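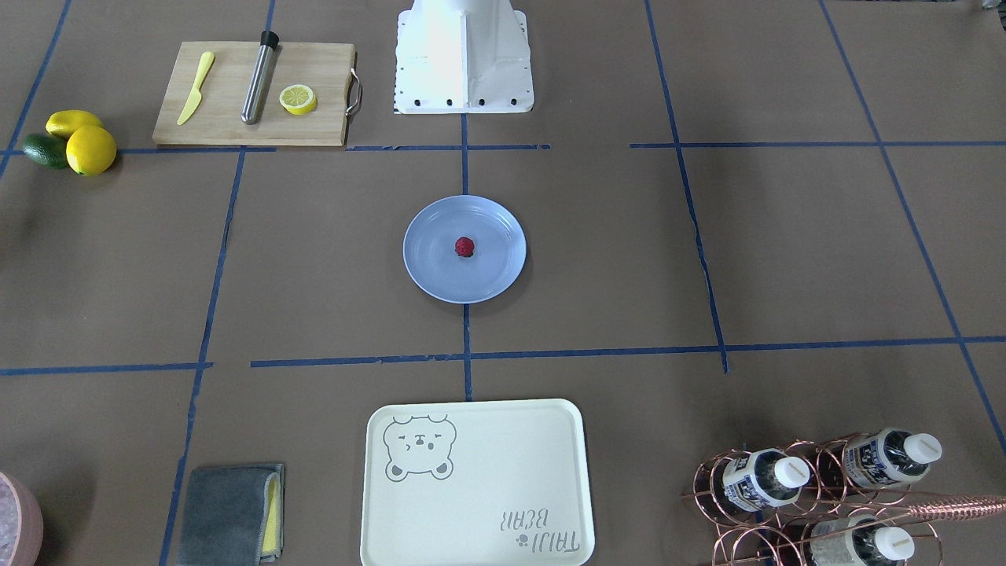 Data tools / Record linkage

Vutolier: readme

Vutolier reads company registers exported as CSV and writes a list of pairs that may be the same firm. It was written for the Burnberg and Garnness registers, which spell names differently and share no common identifier.

Install

Unpack the archive and run setup.sh. You need 2 GB of free memory for anything over 300 files.

Use

vutolier match burnberg.csv garnness.csv --out pairs.csv

Each row in pairs.csv has both record numbers and a score from 0 to 50. Pairs under 13 are dropped - change this with --min.

Known problems

Accented letters are folded before matching, so Sârbu and Sarbu count as one name. Use --keep-accents to turn this off.
Dates of closure are ignored.
The December export from Garnness has a stray column after the postcode. Delete it first or the addresses shift by one.

Changes

17th February: faster loading, --min added, old XML reader removed.

Licence

MIT for the code. The registers keep their own terms, so check those before you publish any matches.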